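Why do we eat off plates?

Nearly every meal you have ever eaten was probably served on a plate or in a bowl. You put the plate on the table, you put the food on the plate, and you eat. It is such an ordinary thing that most people never wonder where plates came from or why they are the shape they are. This page is about plates, and a few of the other things that go on a table with them.

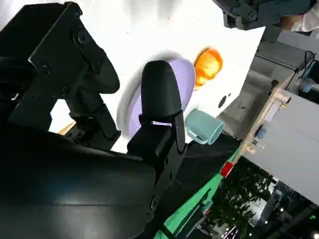
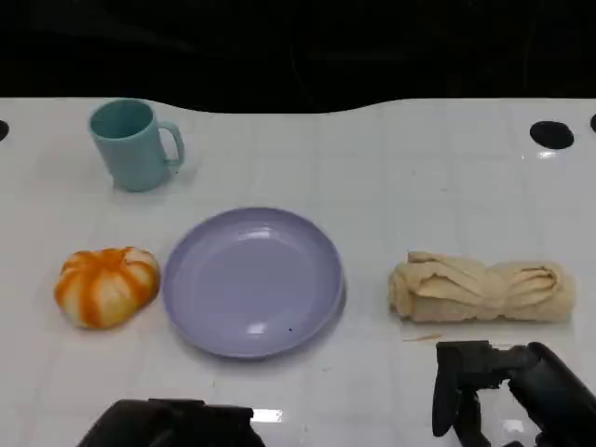 A lavender plate on a white table.

What a plate is for

A plate does two jobs. It keeps your food off the table, and it keeps the table off your food. Tables get touched by hands, elbows, school bags and sometimes cats. A washed plate is a clean place to put something you are going to eat.

A plate also lets you carry your food. Try walking across a room with peas and gravy in your hands and you will soon see the point.

Look at the edge of a plate next time you have one in front of you. On most plates it is a little higher than the middle. This part is called the rim. The rim stops sauce running off the side, and it gives you somewhere to put your thumbs when you pick the plate up.

Before plates

People have made pots and bowls from clay for thousands of years. Some of the bowls that the Romans used, about 2,000 years ago, were red and shiny, and you can see them in museums today.

In the Middle Ages, many people in Europe ate off a thick slice of old bread. It was called a trencher. The bread was hard and dry, so it held the meat well and soaked up the juice. When the meal was over you could eat the trencher, or give it to the dogs, or give it to someone who was hungry. Later on, trenchers were made of wood. Some wooden ones had a small hollow in one corner for salt.

What plates are made of

Many plates are made of clay that has been baked in a very hot oven called a kiln. Before its last baking the plate is coated with glaze, which turns into a thin layer of glass. Without glaze, some kinds of clay would soak up your soup.

Plates can also be made of glass, metal, wood or plastic. Plastic plates are light and do not break easily when they are dropped, so they are good for picnics and for small children. They should not go in the oven, and many should not go in the microwave. Ask a grown-up to check underneath.

Cups and mugs

A mug is a cup with straight sides and a handle. The handle keeps your fingers away from the hot part. Mugs do not usually need a saucer.

Try it yourself: lay a place

You will need a plate, a mug, a cloth and something to eat, such as an orange or a bread roll.

1. Wipe the table and let it dry.
2. Put the plate in front of the chair, a thumb's width from the edge of the table.
3. Put the mug above the plate on the right. If you are left-handed, you may like it on the left.
4. Roll or fold the cloth and lay it beside the plate.

Then wash your hands, put your food on the plate and sit down.

Words to know

Glaze: a thin, glassy coating on baked clay.
Kiln: a very hot oven for baking clay.
Rim: the outer edge of a plate, bowl or cup.
Trencher: a slice of bread, or later a piece of wood, used as a plate.

Written by Melati Oei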